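Sedora Parish Records
Membership and attendance software for congregations
A product of Prostara

Overview | Features | Plans | Requirements | Support

Sedora Parish Records keeps a church's membership roll, attendance counts and year-end statistical report in one place. It is sold to single congregations and to regional offices that collect figures from many congregations. The current release is 7. It runs in a web browser and does not need to be installed on the church office computer.

Membership roll

Each person has one record. The record holds name, address, household, date received, how received (baptism, profession of faith, transfer, restored) and current status. When a status changes, the old status stays on the record with its dates. A member who transferred out and came back later appears once on the roll, with both moves shown.

Households can be split or joined without retyping. A college student can have a second mailing address and still count with the home household.

Baptized members, full members, affiliate members and constituents are kept in separate columns. Your office can rename the columns to match the terms your denomination uses. Renaming a column does not change the totals in earlier reports.

Attendance

Enter one number per service, or check off names from the roll. Both methods can be used in the same congregation. Online attendance is entered on its own line and is never added to in-person attendance unless you turn that setting on.

Group attendance covers Sunday school, choir, youth, Bible study, meal programs and anything else you set up. Groups may include people who are not on the roll. A weekday meal or a children's craft hour can be logged by head count only, with a picture and a short note attached to the entry.

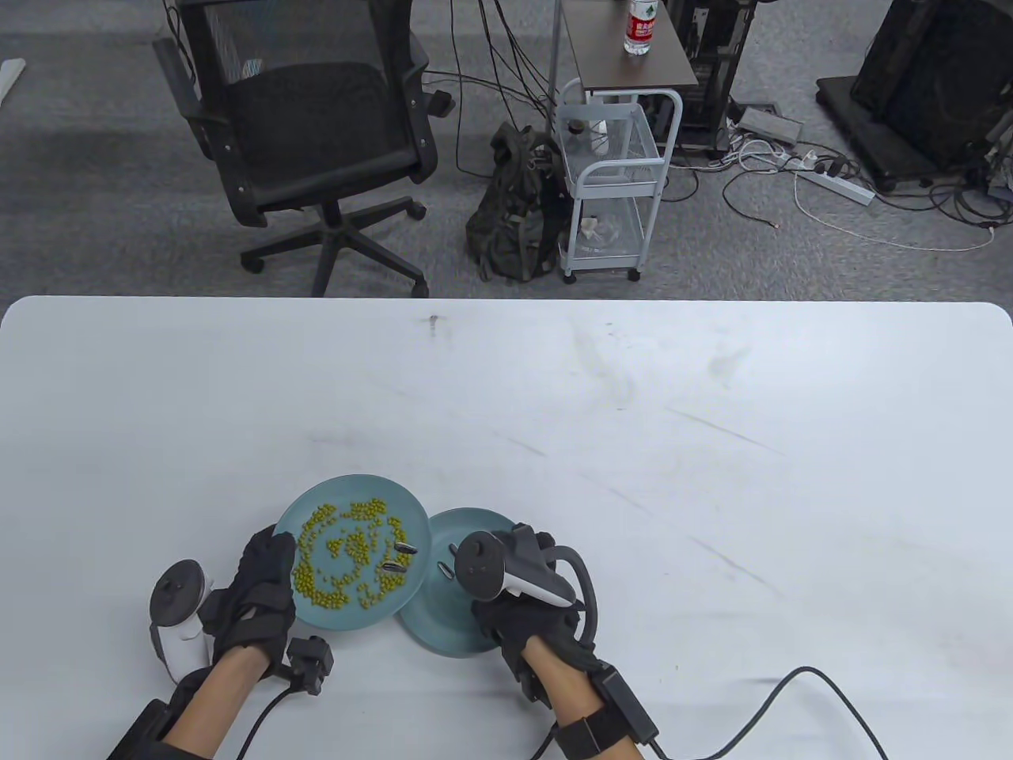 Mung beans and striped sunflower seeds on a teal-blue plate.

Attachments may be JPG, PNG or PDF files. They are stored with the group entry and do not print on the statistical report. To remove one, open the entry, choose Files, then Delete.

Year-end report

The report screen fills in membership gains and losses from the roll. You type in the lines that the roll can't supply, such as building value or missions giving. If the opening figure does not match last year's closing figure, the line turns yellow and the report cannot be marked final until a correction is entered. Corrections are listed on a separate page with the name of the user who made them.

Reports export to PDF and to CSV. Regional offices on the Hirum plan receive the figures as soon as a congregation marks its report final.

Regional view

The Hirum plan adds a combined view of all reporting congregations. Totals can be sorted by district, by size of congregation or by language of worship. Congregations that have closed or left stay in the history up to their last report. Merged congregations are shown under the new name with a link to each of the former ones.

Charts in the regional view cover up to 100 reporting years. Older figures can be typed in by hand or loaded from a spreadsheet. The loading template is under Support.

Plans

Ojeda plan: one congregation, 5 user logins, unlimited records.
Hirum plan: regional office, 100 user logins, combined view, includes an Ojeda plan for each reporting congregation.

Both plans are billed yearly. Please request a quote for pricing. Additional logins can be added at any time and are charged for the rest of the billing year.

Moving from another system

Send us a spreadsheet of your roll. We return a test copy of your records for you to look over before anything goes live. The largest single-congregation roll we have moved so far had 1,753 people on it. Paper rolls must be typed into the spreadsheet first. We do not offer scanning.

Check for double entries before you send the file. The import will flag matching names with matching birth dates, but it will not merge them for you.

Requirements

A current version of Chrome, Edge, Firefox or Safari. Label printing needs a printer that takes standard letter-size label sheets. Check-in by name works on a tablet, though the year-end report screen is too wide for most phones.

Privacy

Each login can be limited to the roll, to attendance or to reports. Pastoral notes are hidden from all logins except those you name. Regional offices see totals only. They cannot open a congregation's roll or its attached files.

Support

Support is by email and phone during office hours and is included in both plans. Training sessions for new report preparers are held online each June. Recordings are posted under Support afterward.

Page updated 2/26/26

Request a quote | Download the loading template | Contact Prostara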